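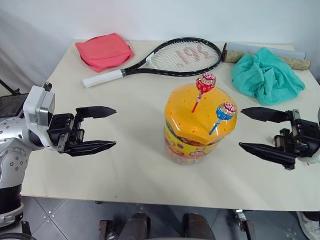
Giving up sugar for the rest of the winter

3/15/20

I stopped eating added sugar in December, right after the holidays at work got out of hand. I had been putting it off for a couple of years. My dentist had brought it up, and I was tired by the middle of every afternoon, so I picked a morning and started.

The first thing I did was go through the kitchen. The cereal went, and so did the flavored yogurt and a jar of Tinura peach spread I had been eating on toast most mornings. I kept the honey for guests. The bread took longer to sort out. Most of the loaves at the Skorstead market have some sugar in them, and I ended up buying the plain rye from the Panagiotou bakery, which costs more but lasts me the week if I freeze half.

I had headaches for four days. After that I was mostly just bored with food. Coffee was the worst part. I used to take 2 spoons of sugar in it, and without them I found out I didn't like the coffee I was buying. I switched to tea for most of January and then went back to coffee with milk.

I also kept a log of what I ate, which I had never done before. I was aiming for 2,000 calories a day and found that on a normal day before all this I had been drinking roughly 500 of them. Juice, soda with lunch, a sweet coffee on the drive home. I didn't think of any of that as eating. The log was a plain notebook on the counter. I tried the Pristus app for a week and it kept asking me to rate my mood, so I took it off my phone.

What I eat now is pretty dull. Oatmeal with walnuts and salt in the morning. Soup or leftovers at lunch. For supper it's usually beans or chicken and whatever vegetable was cheap. Fruit is allowed under my rules, and I go through a lot of oranges. I make a tomato sauce on weekends because the jarred kind is sweeter than I remembered.

I slipped a few times. There was a birthday cake at work in February and I had a piece, then another piece before I went home. I wrote it in the notebook and had oatmeal the next day like usual.

I sleep better and I don't get the slump after lunch. My weight is down a little. My knees feel the same as they did before, which I mention only because I read somewhere that they would improve.

I plan to keep going until summer and then see about ice cream. If anyone has a decent recipe for ketchup with no sugar in it, please leave it in the comments. I have tried two and they both tasted like vinegar.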